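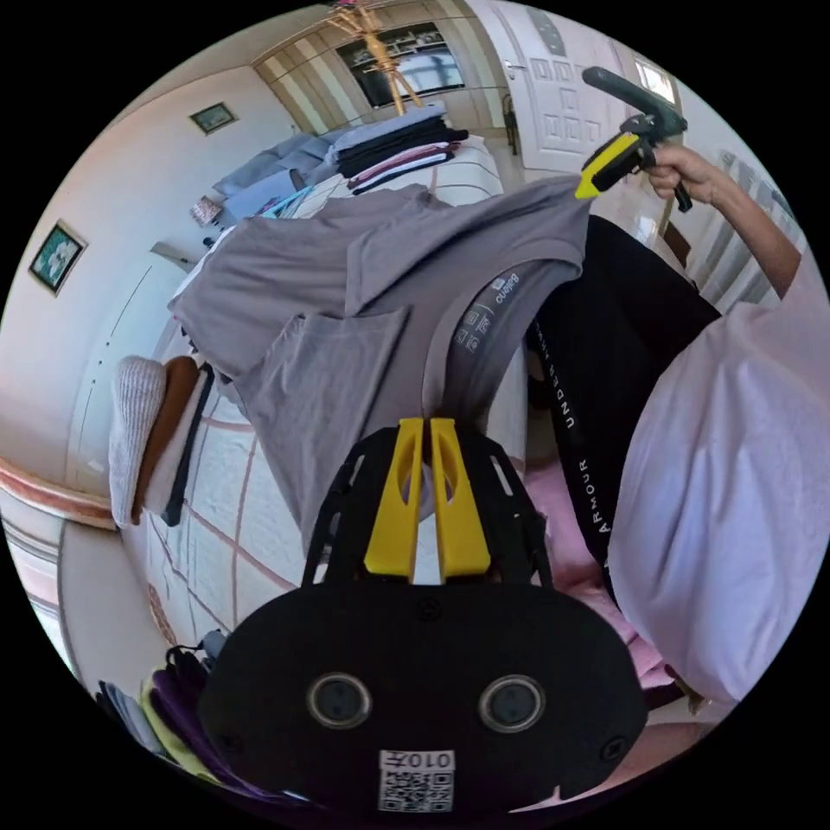 **Figure 2.** Hand-held gripper holding a fold of a grey T-shirt on a bed.

### 4.2 Room use and storage in the Kirkden terraces

The second group of dwellings consists of the brick terraces built at Kirkden as part of the Sutdale housing program. Earlier writing on the program has dealt mainly with its street fronts and shared courts. The plans have received less attention, although they show a clear change in the way the architects treated the upper floor.

In the first phase, at Salton, each bedroom was given a built-in closet along the party wall. The closets served as a sound barrier between neighbors and left the window wall free. At Kirkden the closets were moved to the landing and shared by the whole household. Nyanda, in his study of the drawings, attributes this change to the narrower plots, which left bedrooms too small to hold both a bed and a closet door that opened outward.

The survey covered 549 dwellings across the two sites. Plans were compared with the approved drawings held in the Janssen archive, and changes made by residents were recorded by room. A total of 2588 rooms were entered in the register. Rooms that could not be visited were left out of the analysis and are listed separately in the appendix.

Three types of change were common at Kirkden. Many households had closed off part of the landing to enlarge the front bedroom. Others had removed the shared closet and placed a stair to the attic in its position. A smaller group had built shelving under the sloping ceiling at the rear, where the headroom is too low for other uses. Changes of this kind were rare at Salton, where most of the original closets remain in place.

These findings support the view of Kimutai Nyanda that storage shaped the later life of the terraces more strongly than the design of their facades. They also raise a question of conservation policy. Present guidance for the estate protects brickwork, window openings and roof lines, but makes no mention of the landing. Section 4.3 considers whether the few unaltered landings at Kirkden should be given the same protection.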